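OK so I finally have time to write up the gripper comparison I keep teasing. Long thread, get a snack.

Quick background for new folks: I've been trying out two hands on the same simulated arm, the Vanhove two-finger and the Stiso multi-finger, with the same controller underneath (Zuvbridge, stock settings, more on that later). One kitchen counter, one soda can, one cutting board. Pick the can up, hold it, set it back down. That's the whole job.

Yes, I know, everybody does a can. I like cans! They're slick, they're round, and if your fingers come in a little crooked the thing just tips over and you get to start again.

1/ The setup. I left every object in the same place for all of it, which sounds obvious, but my April runs had randomized positions and I could never tell if a bad grasp was the hand's fault or the can being stuck in some awful corner. The can goes on the left half of the board, toward the back, and the arm has to cross some open marble to get to it. Both hands start with the fingers closed.

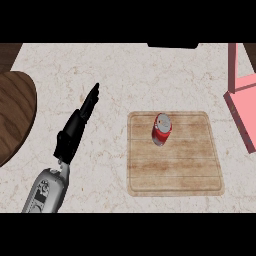
2/ The runs. 200 tries per hand, no cherry-picking. I let it go overnight and woke up to a full log and one very warm laptop.

3/ OK, numbers. The Vanhove missed 14 out of 200. The Stiso missed 40. I was rooting for the Stiso so this stung a little.

4/ BUT. Go look at how they miss. The Vanhove misses are all the same miss – it comes in low, clips the can near the bottom, and over it goes. You could probably fix that in an afternoon by raising the approach. I haven't, because I wanted both hands on the same path.

5/ The Stiso misses are all over the place. Sometimes it opens too late and bumps the can with closed fingers. Sometimes it opens fine and then one finger lands on the lid and the whole grasp slides off. 22 of the 40 were the late opening, so that's more than half of them from one timing problem, and I'm pretty sure that timing problem is mine.

6/ Why I think it's mine: the controller sends the open command based on distance to the target, and I measured that distance from the wrist. Fine for a short hand. On a long one, when you've got the fingers stretched out straight, the tips get there way before the wrist thinks they should. I stared at paused runs like this next one for a long time before it clicked. Look how far the fingertips are from the wrist joint!
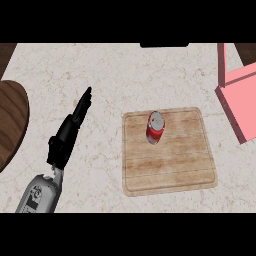

Ruoxi Song replied that I should be measuring from the fingertips anyway, for both hands, and that the stock Zuvbridge config has a tool offset field I've apparently been leaving at zero this whole time.

7/ Reader, I had been leaving it at zero this whole time. Thank you Ruoxi. I'm going to go lie down.

8/ While I'm confessing things, let's talk cameras. I ran everything from a single fixed view looking down at the counter. It's great for seeing the lid of the can and pretty bad for judging how high the fingers are above the marble. The shadows in my renderer don't help much either. If you're picking one view, go lower and more to the side than you think you need. I wish I'd had a wrist view too, and I'll add one for the next batch.

9/ Deming Jiang asked in my DMs if the extra fingers are worth it at all for something as easy as a can. For just a can? Nah. Get the two-finger and move on with your life. Where I liked the Stiso was after the grasp. When it did get a good hold, the can stayed put through the lift, and with the Vanhove I'd sometimes see it rotate a bit between the fingers. I didn't log that though, so take it as a vibe.

10/ Controller stuff, for the three people who care. I tried the Fornana controller for one evening before settling on Zuvbridge. Fornana's motion is smoother, no contest. But it kept stopping short near the board and I couldn't find out why, and the docs send you in circles. Zuvbridge is a little jerky at the start of each move and then does what you told it. I'll take jerky. If anyone has Fornana working with a long hand please send me your config, I'd love to be wrong about this one.

11/ Plan from here: set the offset properly, rerun both hands, same counter and same can. I'm also going to try starting the Stiso with its fingers partway open so there's less to do on the way in. Birdie Ruiz-Ortega suggested that ages ago and I ignored it – sorry Birdie.

12/ And no, I'm not adding a mug yet. Fengying, I see you typing. Handles are a whole other thread.

Logs are going up once I clean out my embarrassing folder names. If you want the approach path so you can run your own hand on it, reply with which one you've got and I'll send it over.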